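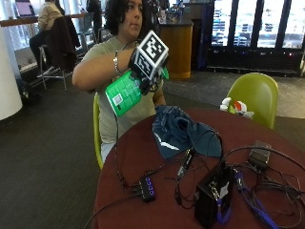

One reply to the September survey held that a round table is the hardest piece of furniture in any building to keep clear, as it has no corner where a person feels obliged to stop.

The remark was one of 60 collected at Haltau, where the common rooms were refurnished under the Soladlow program. It raised a matter the planning papers had treated briefly. A good deal had been written on how the tables would be arranged, and very little on what would be put on them.

The choice of furniture was made by the design office Spahić and supplied by Rakard. The round table has a dark maroon-red top and is paired with molded chairs in lime green. The combination met with some resistance when samples were first shown, and several respondents asked for gray. The office kept to its proposal on the grounds that the rooms receive little color from any other source, and that a dark top would be easier to live with through the working day than a white one.

On the second point, opinion remains divided. Dark bags, cords and power adapters are easily overlooked on a dark surface, and small black items are the ones most often left behind. Of the 30 articles handed in at the front desk during the first period of use, 9 were chargers or cables. Bright things fare better. A green case or bottle is seen at once and tends to be picked up by its owner before the room is locked.

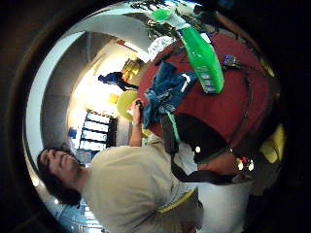
Spray bottle and blue fabric, common room, Haltau.

The house rules for the tables were revised in May 2025 and now fit on a single card. Bags may be placed on the table during use but are to be taken away at the end of it. Clothing goes over the back of a chair or on the hooks by the door. Cables should run toward the middle of the top and leave the front edge free - a request that came from the cleaning staff. Each room has its own bottle of surface cleaner and a supply of cloths, and users are asked to wipe the top before they leave.

Wiping takes very little time when the surface is bare. With a bag, a jacket and two or three chargers in the way, most people clean around them, and the rings and crumbs stay where they are.

Soladlow has set aside 700 for additional hooks and a low shelf in each room, to be fitted at bag height beside the entrance. Rakard will also replace the felt pads under the chairs, which have begun to wear at the front legs.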